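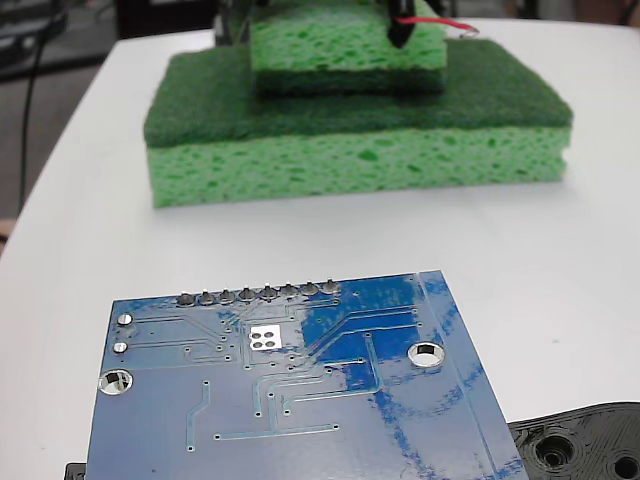

To: Sumivix users list
Subject: Re: Automating the fiddly bench jobs – what happened to your people?

On Tuesday the Hona bench in Sustatholm wrote:

> We build and refurbish small control boards, with a bench of
> 6 people. Management has agreed to a trial arm and we have
> Sumivix on an evaluation licence. I am less bothered about
> the technical side than about the staff. Two of them asked me
> straight out whether they should be looking for other work.
> What did it change for the people on your bench, day to day?
> And did you start on real product, or on something softer?

Really glad somebody asked this, because most of what gets posted here is cycle times and firmware, and I've been wanting to talk about the people side for months!

We are a repair and small batch shop, same sort of size as you. We've had one arm on the bench since April and a second one coming. I run the bench, I don't run the company, so take this as the view from the stool.

Softer first, every time. We started on kitchen sponges, the ordinary green ones with the scourer on one side, and we still go back to them whenever a new grip needs trying. Stack two, scourer to scourer, and you have a lovely cheap test of how hard the tip is pressing. A sponge forgives you. It also shows anybody walking past what the thing is doing, without them needing to know a word of the software, and that mattered far more than I expected. People stopped and watched and started offering opinions. One of our longest serving solderers had the approach angle sorted before lunch, after I'd been poking at the settings since the day before.
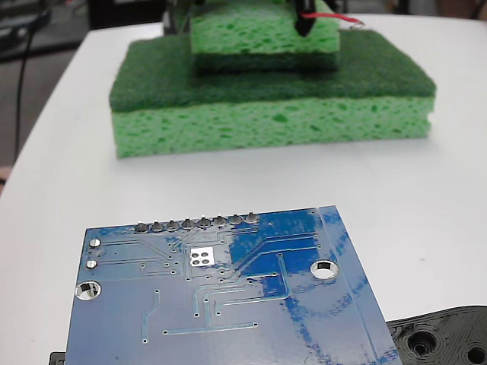
She now does most of our teaching of new moves. Her hands know things I can't put into a settings page, such as how a board wants to be picked up when there are header pins sticking out of it, or why you keep clear of the joints and go for the bare area near a mounting hole. She shows the arm, the rest of us argue about it, and we try again. It is the most fun I've had at work in years.

We keep a scrap board on the table during the soft work as well, solder side up. It gets people thinking about the size of the real job while they're playing with the sponge, and it gets the arguments about glare on the blue out of the way early. Our printed fixtures live on the same table and get redrawn constantly. The people who moan about a fixture are the ones who get to redesign it – that's the rule, and it has cut down the moaning no end.

As for what changed day to day, here is the list I'd have wanted before we began.

1. Loading and unloading the test jig went to the arm. We put 434 boards through on the last big order and none of our people had to stand there lifting and pressing for the whole shift. Two of them had sore wrists before. Both say it's better, though one still does her stretches.

2. Hand soldering did not go anywhere. If anything there's more of it, as we can now say yes to odd repair jobs we used to send away.

3. Breaks got strange for a while. The old rhythm was that you stopped when the tray was empty, and the arm doesn't care about trays. We ended up putting proper break times on the wall, and I should have done that in the first week.

4. Noise. It's quiet, but it's a different quiet, and one chap hated having something moving at the edge of his eye. We turned his seat round. Ask before you put the thing in, I didn't.

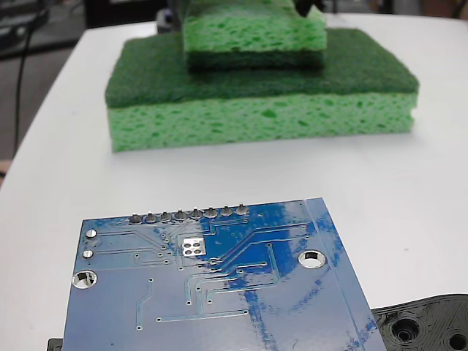

5. Training time is real time. We set aside 3 hours a week each, paid, on the rota, and I had to fight for it. Anyone on the bench can now stop the arm, clear it and start it again without fetching me. Please get this agreed before the trial starts, it is much harder to get afterwards.

6. Pay. The two who teach the moves went up a grade. It took longer than it should have and I was embarrassed by how long.

To your two who asked the straight question, I'd give a straight answer, whatever it is. Ours came from the top in writing, that no bench jobs would go while the arm was being brought in, and the mood changed that same afternoon. Before that I had been saying "I'm sure it'll be fine", and they could tell I didn't know.

One practical thing on Sumivix itself. Keep the speed at 70 per cent for the first few weeks, even when it looks daft. People stand nearer, they see more, and you get better suggestions out of them. We only put ours up when the bench asked for it.

Sebastian
bench lead, repairs and small batch

PS. If any of your lot want to come over and have a go on ours, write to me off list. Bring a scrap board of your own, I'd love to see how our grips get on with it.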